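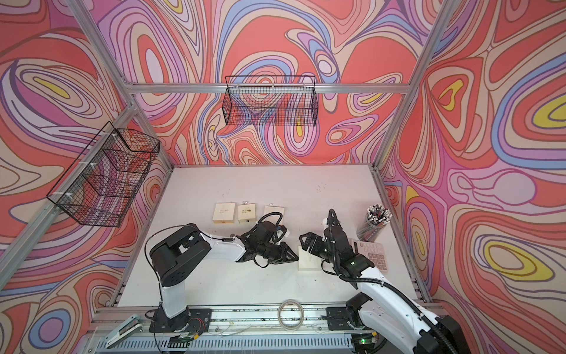

Paredes con un dibujo de curvas de colores: unas bandas rodean a otras.

Portada > Ciencia para peques > La Tierra > Mapas

¿Qué son las curvas de nivel?

Un mapa es plano, pero el terreno no lo es. Para dibujar montañas y valles en un papel se usan las curvas de nivel. Son líneas que unen puntos que están a la misma altura sobre el mar.

Imagina que caminas por la ladera de un monte sin subir ni bajar nada. Si das la vuelta completa, llegas otra vez al punto de partida. Ese camino, visto desde arriba, es una curva de nivel.

Cómo se leen

Cada línea tiene una altura. El monte Trosetau, por ejemplo, mide 844 metros. En su mapa, la cima es un punto rodeado por anillos. El pueblo de Mabuza está más abajo, a 308 metros, y la fuente de Serkex queda entre los dos, a 674.

Cuando las líneas están muy juntas, la cuesta es fuerte. Cuando están separadas, el terreno es suave. Dos curvas de alturas distintas no se cruzan, salvo en sitios muy raros, como una roca que sobresale por encima del vacío.

Algunos mapas pintan de un color el espacio entre las líneas. Muchas veces el verde se usa para las zonas bajas y el marrón para las altas.

Haz tu propia montaña

Necesitas plastilina, una regla, un hilo y papel.

Forma un monte de 4 centímetros de alto. Corta con el hilo una rodaja cada centímetro, siempre en horizontal. Pon la rodaja de abajo sobre el papel y dibuja su borde. Coloca la siguiente dentro de ese dibujo, en el mismo lugar que ocupaba en el monte, y repite hasta llegar a la punta.

Compartido 308 veces | 4 comentarios

© Roketti | Contacto | Volver arriba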